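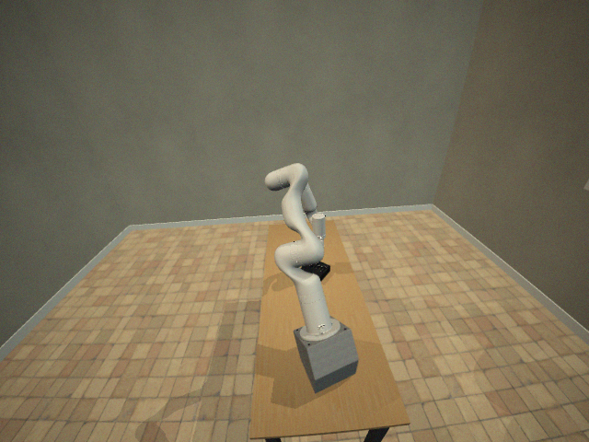
Lungile Ntuli wrote back that tape hiss should count as part of the record, and that last week's notes treated it like a fault. Fair. Adding it to the list for the essay.

Week 5 - home taping and small labels

Listen first: Trunholm, side one, all of it. 41 minutes. Then the Zarnwood split, only the B side. Bring notes on
- where the drums sit in the mix
- edits you can hear (there's a bad one near the end of Trunholm)
- what the sleeve tells you and what it leaves out

Terms: bounce, overdub, dub copy, generation loss. Know the diffrence between the last two.

Run sizes. Claltoleck did 20 copies of the first tape, hand numbered, then 1000 of the second through a pressing plant. Sound changes, so does the audience. Who was buying? Mail order mostly, some at shows. 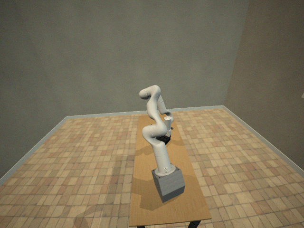

Fig. 2. Arm on pedestal, table end.

Reading: Ševčík on trading lists, first half only. Skip the appendix, the catalog numbers are wrong in our copy.

Essay drafts in May, two pages, no track by track reviews please. Tapes stay in the listening room - sign them out adn rewind them.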